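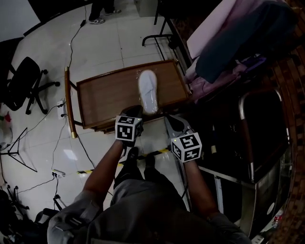
My sister says slippers for guests are the most pointless thing a person can buy, and she told me so again on the phone this morning, before I'd even had coffee. People have socks, she said. Well, her floors are carpet! Big shiny white tile is a whole different animal, and I'm the one who hears everybody complain about cold toes.

Jun 20, 2024

So anyway, slippers. I want 40 pairs for the July open house and I've been going back and forth between Nestik and Gallden all week. The white ones come wrapped in clear plastic, which looks clean and hotel-ish, but that's a lot of plastic to peel off and throw away — and where does it all go? Probably my kitchen trash. Gallden wants 90 dollars for the lot and Nestik wants 100, but Nestik has the thicker sole (I think. The website is terrible).

Also still undecided: leave them wrapped, or open them all the night before and line them up by the door? I love the look of a neat row. I don't love the idea of doing it at midnight.

Called Mendoza about the shoe rack. No answer, will try again after lunch. Need to buy stamps too.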